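Drucken | Seite per E-Mail senden

Sauerteigbrot mit Roggenschrot: So klappt der Laib auch beim ersten Mal

Ich backe jetzt den zweiten Winter mit demselben Sauerteig und freue mich immer noch jedes Mal wie ein Kind, wenn der Laib aus dem Ofen kommt! Das Grundrezept stammt von Jonas Rüegg, ich habe nur die Wassermenge angepasst und den Schrot dazugenommen.

Am Vorabend 80 g reifen Sauerteig mit 150 g Roggenmehl und 150 g lauwarmem Wasser verrühren, zudecken und über Nacht in der Küche stehen lassen. Den Roggenschrot (100 g) in einer zweiten Schüssel mit 100 g kochendem Wasser übergießen. Morgens riecht der Ansatz fruchtig und leicht säuerlich – herrlich!

Jetzt kommen 466 g Weizenmehl dazu, der gequollene Schrot, 12 g Salz und nach und nach 260 g Wasser. Ja, 466, das ist der Rest aus meiner ersten Tüte gewesen, und weil das Brot so gut wurde, ist es dabei geblieben. Zehn Minuten kneten, der Teig darf ruhig noch etwas kleben. 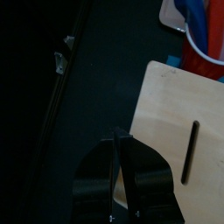
Danach braucht der Teig Ruhe, bei mir sind es nearly immer drei Stunden. In der ersten Stunde dehne und falte ich ihn 2 Mal, mit nassen Händen geht das wunderbar. Wenn er sichtbar aufgegangen ist und beim Wackeln an der Schüssel zittert, kommt er auf die bemehlte Fläche. Rund wirken, mit dem Schluss nach oben ins Gärkörbchen legen und noch einmal eine gute Stunde gehen lassen.

Den Ofen samt Gusstopf auf 250 Grad vorheizen, und zwar richtig lange! Laib hineinstürzen, kreuzweise einschneiden, Deckel drauf. Nach 25 Minuten den Deckel abnehmen, auf 210 Grad herunterdrehen und weitere 25 Minuten backen. Ich mag die Kruste dunkel, wer es milder will, holt das Brot fünf Minuten früher heraus.

Und dann warten. Ganz auskühlen lassen, auch wenn es duftet – am nächsten Tag schneidet es sich sowieso viel schöner. Reste röste ich in der Pfanne mit Butter und etwas Knoblauch.

Kontakt: Remo Kofler, Backstube Florlow | © Florlow | Nach oben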